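Workshop tips: dust, fumes and not setting the shed on fire

I got a proper scare in December when a rag I'd used for oiling a shelf started smoking in the bin, so I've changed a few habits (and nagged the whole street about it!). Oily rags now get laid out flat on the concrete outside until they're stiff, and only then go in the rubbish.

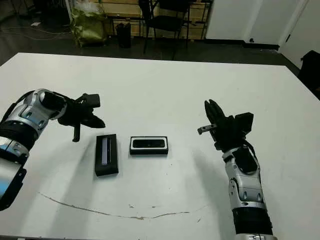

Sawdust is the other one. I empty the Grarkau vac after every session, even when I'm knackered, and never onto a heap near the heater. Wait 20 minutes after sanding before you light anything at all.

Batteries! Mine charge on a bare paver, 2 at a time, well away from the Vinora thinners. If one's swollen or smells sweet, it goes outside straight away and then off to the depot, never in the kerbside bin.

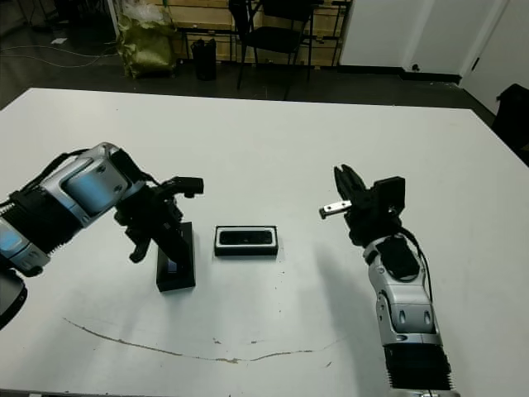 Keep the extinguisher by the door so you're heading out when you grab it. Check the gauge when you change the smoke alarm battery, and give the powder ones a good shake while you're there.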